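유리 타일 컵받침, 모서리와 바닥면 정리 기록

책상에 두고 쓸 컵받침을 유리 타일로 바꾸기로 한 것은 지난 1월이다. 그전까지는 코르크를 썼는데, 물이 스며들면 가장자리부터 부풀고 얼룩이 남는다. 교체 주기가 짧아서 흡수성이 없는 재료로 넘어가기로 했다. 후보는 도기 타일, 슬레이트, 유리 타일이었고, 도기는 뒷면 요철 때문에, 슬레이트는 가루가 묻어나서 제외했다.

타일은 Laskowska라는 작은 자재상에서 낱장으로 구입했다. 정사각형이고 한 변이 10cm, 모서리는 사선으로 가공된 제품이다. 낱장 판매분은 포장 상태가 고르지 않아서 받자마자 모서리부터 확인했다. 확인 방법은 단순하다. 손톱을 면에 대고 변을 따라 천천히 밀면 이가 빠진 곳에서 걸린다. 눈으로만 보면 반사 때문에 작은 흠집을 놓치기 쉽다. 한 장은 꼭짓점 쪽에 미세한 결손이 있어서 따로 빼 두었다.

결손 부위는 300방 사포로 물을 묻혀 가며 갈았다. 마른 상태로 갈면 유리 가루가 날리므로 권하지 않는다. 보안경과 장갑은 기본이고, 작업 후에는 젖은 걸레로 닦아 낸다. 힘을 주지 않고 한 방향으로만 밀었다. 왕복으로 밀었던 예전 작업에서는 날 끝이 또 뜯겼다.

세척은 두 단계로 했다. 먼저 중성세제를 푼 미지근한 물로 유분을 제거하고, 다음에 이소프로필알코올을 천에 묻혀 닦았다. 극세사 천은 보풀이 거의 남지 않는 평직이 낫다. 키친타월은 섬유가 경사면에 끼어서 다시 닦게 된다. 건조는 세워서 한다. 눕혀 두면 아랫면에 물자국이 남는다.

타일을 놓는 면은 밝은색으로 잡았다. 어두운 면 위에서는 반사가 강해져 표면 상태를 판별하기 어렵다. 조명은 정면보다 비스듬한 쪽이 낫고, 경사면이 흰 선으로 떠오르면 각도가 맞은 것이다. 선이 중간에 끊겨 보이는 곳이 있으면 거기를 다시 손톱으로 확인한다. 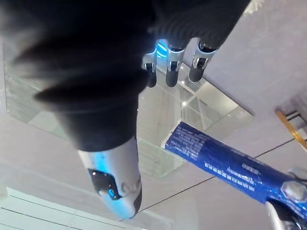 밝은 바닥면 위의 타일. 경사면을 따라 빛이 흰 선으로 잡힌다.

표면에 비친 상은 평면도를 대강 보는 데 쓸 수 있다. 직선이 있는 물체를 비춰 놓고 시선을 조금씩 옮기면 굴곡이 있는 구간에서 선이 휜다. 컵받침 용도라면 어느 정도의 왜곡은 문제가 되지 않는다. 컵 바닥이 닿는 중앙부에서 흔들림이 없으면 충분하다.

바닥 쪽에는 미끄럼 방지 패드가 필요하다. 처음에는 Gisine의 투명 실리콘 패드를 네 귀퉁이에 붙였다. 지름 10mm, 두께 2mm짜리다. 접착력은 괜찮았는데 투명도가 문제였다. 경사면 바로 안쪽에 붙이면 위에서 볼 때 패드의 윤곽이 굴절되어 두 겹으로 보인다. 변에서 14mm 안쪽으로 옮기니 겹쳐 보이는 현상은 줄었고, 귀퉁이를 눌러도 들리지 않았다. 그보다 더 안쪽에 붙이면 한쪽에 하중이 걸릴 때 기운다.

펠트 패드도 시험했다. 바닥 긁힘을 막는 데는 낫지만, 물기가 닿으면 펠트가 젖은 채로 남아 처음의 코르크와 같은 문제가 생긴다. 책상에서 음료를 마시는 용도라면 실리콘 쪽을 택하겠다. 장식용 받침이나 향초 밑에 둘 경우에는 펠트가 무난하다. 단, 초의 열이 유리에 직접 닿으면 열 충격으로 깨질 수 있으니 용기에 담긴 초만 올린다.

Svend Bisgaard 씨가 지난 글에 댓글로 뜨거운 컵을 올려도 되느냐고 물었다. 강화 유리가 아니라면 끓는 물을 막 부은 금속 컵은 피하는 편이 안전하다. 두께가 있는 도자기 머그는 지금까지 문제없이 쓰고 있다. 차가운 유리에 뜨거운 것을 바로 올리는 상황만 줄여도 된다.

소음은 단점이다. 컵을 내려놓을 때 코르크보다 소리가 날카롭다. 컵 바닥에 얇은 실리콘 링을 끼우면 줄어들지만 세척할 때마다 빼야 한다. 밤에 작업할 때만 끼우고 있다.

보관할 때는 타일 사이에 종이를 한 장씩 끼운다. 패드를 붙인 상태로 겹치면 패드 자국이 아래 타일 윗면에 옮는다. 자국은 알코올로 지워지지만 번거롭다. 빼 두었던 한 장은 연마한 꼭짓점이 다른 세 곳보다 둥글어서 화분 받침으로 돌렸다.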